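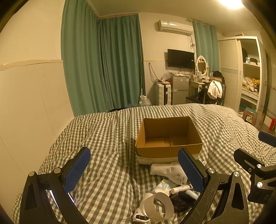 An open box on a gingham bedspread, with the small stuff waiting its turn.

The bedroom small-stuff drive is back at Drendance, the apartment block on the Schouten side of the canal, and residents have until the end of June to get the contents of their nightstands into a cardboard box and down to the lobby.

The rules fit on one sheet. One box per household, no lid needed, nothing that leaks. Tubes and bottles go in standing up if they'll stand, which most of them won't. Soft things like socks and packets go down the sides. Last year 75 of the building's 128 apartments took part, and the sorting table at Vateo, the secondhand store on the first floor, was still buried in August.

Organizers suggest emptying everything onto the bed first - the theory being that you can't go to sleep until it's dealt with. The theory has not been tested on the seventh floor, where several residents are understood to own couches.

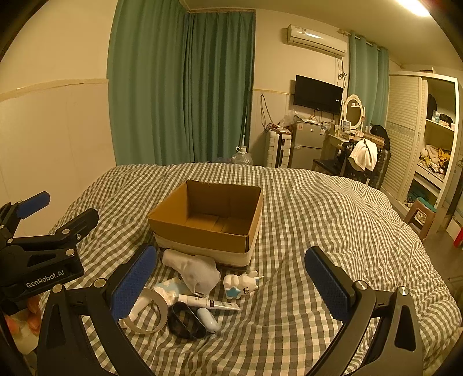 Toys are the sticking point, according to Gijs Hermans, who would like it known that a rabbit with a star on its body is not clutter and that anyone putting one in a box should check with the rest of the household first. Tape rolls with hardly any tape left, he added, can go without a hearing.

Vateo will take toys, unopened toiletries and clean socks in pairs. Single socks have been declined for the second year running. Drop-off is open until 7 in the evening, and boxes left in the elevator will be returned to their owners, where known.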